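Trimming handheld gripper episodes with the Clodimden timeline tool

If you've been collecting demonstrations with handheld grippers, you already know the recordings never start and stop quite where you'd like them to. I put off learning the trimming tool for far too long, so let me walk you through it, and do get yourself a coffee first!

Open your project (mine is called Lilcombe) and load one episode with both gripper views linked. Scrub slowly until the cloth first comes into play, and drop your start marker 18 frames before that.

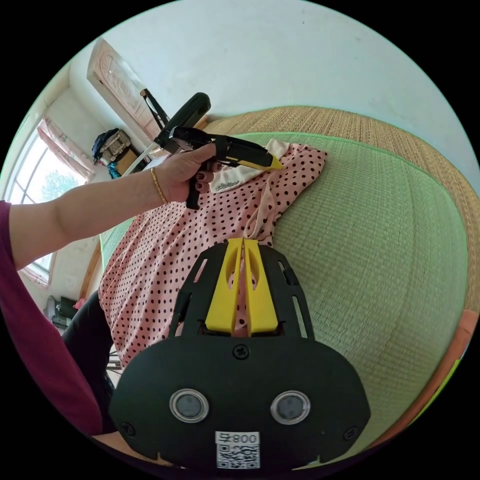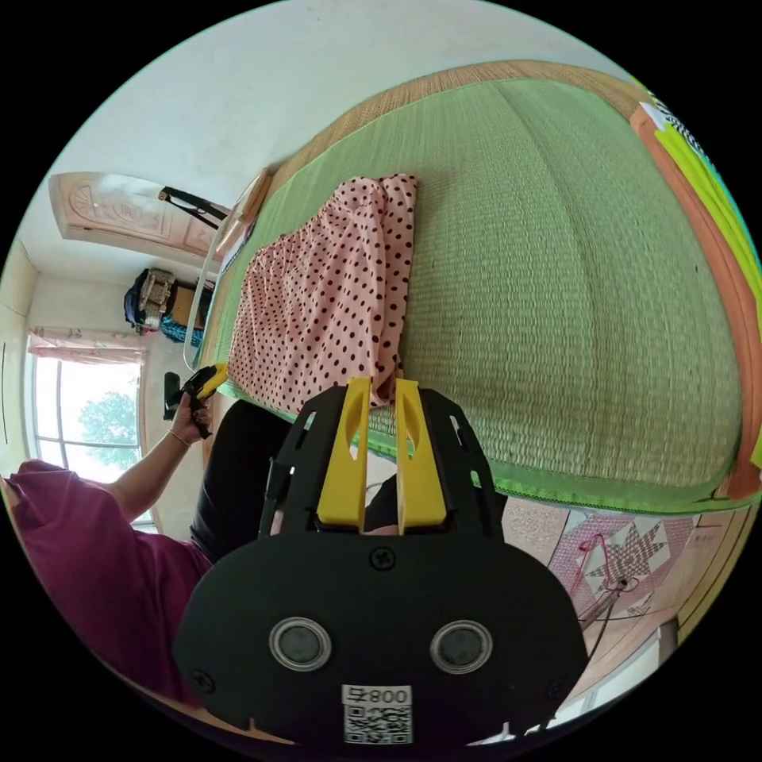

Polka-dot shirt on the bed, seen from a gripper's own camera.

Next, turn on the width trace, which draws the finger opening as a line under the video. With soft cloth the line can flatten out well before the fabric is really held, so trust your eyes over the trace and nudge the marker by hand. I set my smoothing window to 58 and leave it there.

Then press Save Segment and go on to the next one. My first batch had 451 episodes, and I'd gladly have started with 100 (my poor wrist!). When you export, tick "keep original timestamps" or the policy loader will complain.

Contact Ivunia Notes | © Ivunia | Back to top
We use cookies to remember your settings. Accept | Decline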